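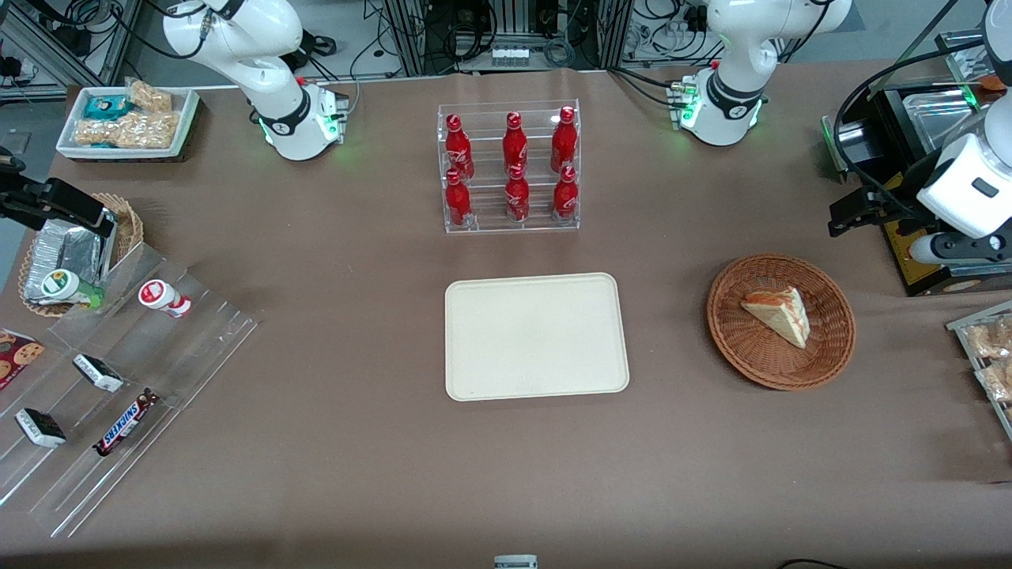
軽食と飲み物を並べたテーブル

エネルギー市場アナリスト(電力・ガス調達リスク担当)募集

株式会社Navexは、産業需要家向けに電力および天然ガスの調達支援を行っています。契約条件の分析、価格変動リスクの評価、制裁・輸出規制に関する情報整理を主な業務とし、現在の顧客は製造業を中心に70社です。長期契約の更新案件が増えているため、調達リスク担当のアナリストを募集します。

募集職種
エネルギー市場アナリスト(正社員)

募集人数
3名

配属先
調達分析部 リスク評価グループ(現在9名)。グループ長はYolanda Castaño。

業務内容
・LNGおよびパイプラインガスの長期契約における価格算定式、決済通貨条項、不可抗力条項、仕向地条項の比較分析
・原油連動価格とハブ価格の乖離に関する月次レポートの作成
・産ガス国および通過国の政策変更、関税、輸出許可制度に関する一次資料の収集と要約
・為替変動を織り込んだ調達コスト試算モデルの保守(社内システム「Tristton」を使用)
・顧客の調達部門に対する報告および質疑対応
・容量市場、需給調整市場の制度改正に伴う影響試算

Tristtonは契約データベースと価格シミュレーションを統合した社内システムです。登録契約は500件で、条項単位の検索に対応しています。入社後の研修で操作を習得していただくため、使用経験は問いません。

応募資格(必須)
・エネルギー、商社、金融、官公庁、調査機関のいずれかにおける実務経験3年以上
・英文契約書を辞書なしで通読し、論点を日本語で要約できること
・表計算ソフトおよびPythonまたはRによる時系列データの処理経験
・日本語による報告書作成能力(日本語を母語としない場合はN1相当)

応募資格(歓迎)
・ガス売買契約または電力受給契約の交渉実務
・欧州のガス市場制度に関する知識
・ドイツ語、スペイン語、ロシア語のいずれかの読解力
・経済制裁に関する法令対応の経験

勤務条件
勤務地:本社(東京都中央区)。入社後3か月を経過した者は週3日まで在宅勤務可。
勤務時間:フレックスタイム制。コアタイムは10時から15時まで。欧州拠点との定例会議は17時開始で、月3回の出席が必要です。
試用期間:3か月。期間中の給与および待遇に変更はありません。
給与:年俸制。経験および前職の水準を考慮のうえ決定し、内定時に書面で提示します。下限は500万円です。
休日:土日祝日、年末年始。年次有給休暇は法定どおり。
社会保険:健康保険、厚生年金、雇用保険、労災保険。
出張:国内は随時。海外は年1回程度で、行き先は主に提携先であるSurville社の事務所です。

選考方法
1 書類選考
2 筆記課題(英文の契約条項を読み、価格改定リスクを日本語1,500字以内で論述。制限時間70分)
3 グループ長およびグループ員による面接
4 役員面接

筆記課題は来社またはオンラインで受験できます。資料の持ち込みは認めますが、機械翻訳の使用は不可とします。面接は日本語で行い、一部の質疑を英語で実施します。各段階の結果は電子メールで通知します。選考内容に関する個別の問い合わせには回答できません。

提出書類
・履歴書(書式自由、写真不要)
・職務経歴書(担当した契約または調査案件の種類、期間、役割を明記)
・執筆した報告書または論文1点(守秘義務に抵触しないもの。未公表でも可)

書類はPDF形式とし、当社採用ページの応募フォームから提出してください。郵送による応募は受け付けていません。提出書類は選考以外の目的に使用せず、選考終了後に消去します。

応募締切および入社時期
締切は3月末日の17時です。入社時期は内定後に協議のうえ決定します。在職中の方は、退職手続きに要する期間を職務経歴書の末尾に記載してください。

兼業について
エネルギー関連商品の自己勘定取引、および当社顧客と競合する事業者への助言業務は禁止しています。該当する可能性がある場合は応募時に申告してください。大学等での非常勤講師は、事前の届出により認めます。

応募に関する照会先
株式会社Navex 人事部 採用担当(Tagle)
受付時間 10時から17時まで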